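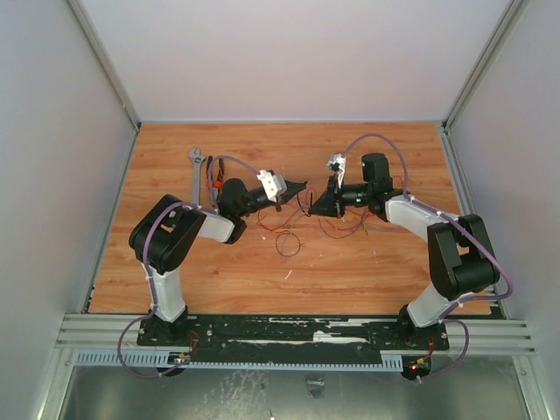

Pourquoi le bois a-t-il des lignes ?

Tu as déjà suivi du doigt les lignes d'une planche ? Moi, quand j'étais petite, je faisais ça pendant les repas trop longs (et chez ma grand-mère, ils étaient très, très longs). J'y voyais des rivières, des montagnes, une fois même un œil de crocodile. Je ne savais pas du tout que je regardais la vie d'un arbre !

Pour comprendre, il faut aller voir juste sous l'écorce. Il y a là une couche toute fine qui s'appelle le cambium. C'est elle qui fabrique le bois neuf. Au printemps, l'arbre se réveille, il boit beaucoup d'eau et il grandit vite : le bois qu'il fabrique est souvent plus clair. En été, il ralentit, et le bois devient plus serré, plus foncé. Vers septembre ou un peu après, chez nous, il s'arrête de grossir et se repose jusqu'au printemps suivant.

Une bande claire et une bande foncée, ça fait une année. On appelle ça un cerne. Un peu comme les cernes sous les yeux quand on a mal dormi, mais chez l'arbre ce n'est pas de la fatigue, c'est son âge !

L'an dernier, je suis allée voir une vieille souche avec mon ami Bart Mulder. C'était un chêne tombé pendant une tempête. On s'est mis à quatre pattes avec une loupe et des épingles de couleur, et on a compté : 116 cernes ! Bart s'est trompé deux fois et il a fallu tout reprendre au début. J'avais de la mousse plein les genoux.

Les cernes ne sont pas tous pareils. Un cerne large, c'est souvent une bonne année, avec de la pluie et de la lumière. Un cerne tout mince, c'est plutôt une année difficile : il a fait trop sec, ou bien des chenilles ont dévoré les feuilles. Sur notre chêne, il y en avait 6 très minces à la suite. Pauvre vieux !

Bon, mais sur une planche, on ne voit pas de ronds. Où sont-ils passés ? Tout dépend du sens dans lequel on coupe. Imagine un gâteau roulé à la confiture. Si tu coupes une tranche, tu vois une spirale. Si tu le coupes dans la longueur, tu vois de longues bandes. Pour un tronc, c'est pareil : en travers, on a des ronds, et en long, on a des lignes. Et quand la scie passe un peu de biais, les lignes se courbent et font des flammes ou des boucles. Ce dessin s'appelle le veinage.

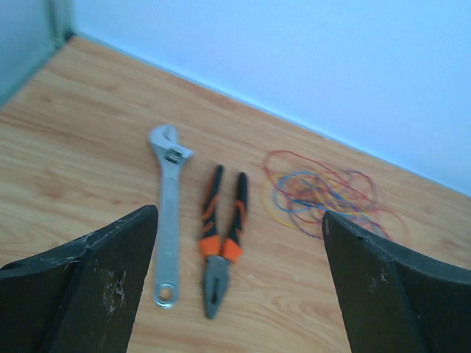

Un plateau aux tons de miel, avec des traînées claires et un veinage en boucles.

Et les nœuds, ces taches rondes et foncées ? C'est l'endroit où poussait une branche. Le tronc a grossi tout autour d'elle, et les lignes ont dû la contourner, comme l'eau d'un ruisseau autour d'un caillou.

À toi de jouer ! Prends une feuille, pose-la sur un morceau de bois brut et frotte doucement avec un crayon gras couché sur le côté. Les lignes apparaissent toutes seules ! Essaie ensuite avec un autre morceau et compare les deux dessins. Si tu trouves un œil de crocodile, écris son nom à côté. Le mien s'appelait Okus.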